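Search this forum... Go

Open-front bins for small lab parts: one category per bin, or by use?
Posted by M_Economou, September 2019

I am re-sorting the bench storage in a teaching lab. The Drostgate cabinets go, and everything in daily use moves to white open-front bins along the back of the counter. Counter depth is 21 inches. Question: sort by material or by task?

tsakiris_e wrote:
By material. Glass never shares a bin with metal. A ring stand leg against a flask wall will scratch it, and scratched glass should not be heated.

M_Economou wrote:
Current layout is by task. Tripod and flask share the right bin, thin colored sticks and small parts are in the middle, left bin is spare.
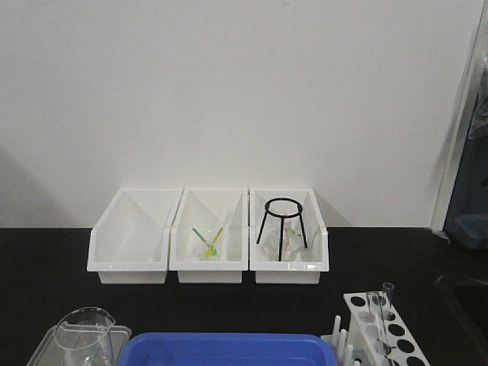

Reply 4: tsakiris_e
Move the flask to the left bin. You have the space. Line it with foam if the base is hard plastic.

Reply 5: K.Nambiar
Disagree. Students collect tripod and flask together, so splitting them doubles the reaching. Put a cloth sleeve on the flask and leave it. We have run it that way at Trumcombe with 516 students and I have no complaints about scratches.

Reply 6: tsakiris_e
No complaints is a different measurement from no scratches. Did you inspect them?

Reply 7: K.Nambiar
At the October stock check. Not under magnification.

Reply 8: M_Economou
Flask goes left, tripod stays right. Clear parts in the middle bin are hard to see against white, so I will try a dark liner there.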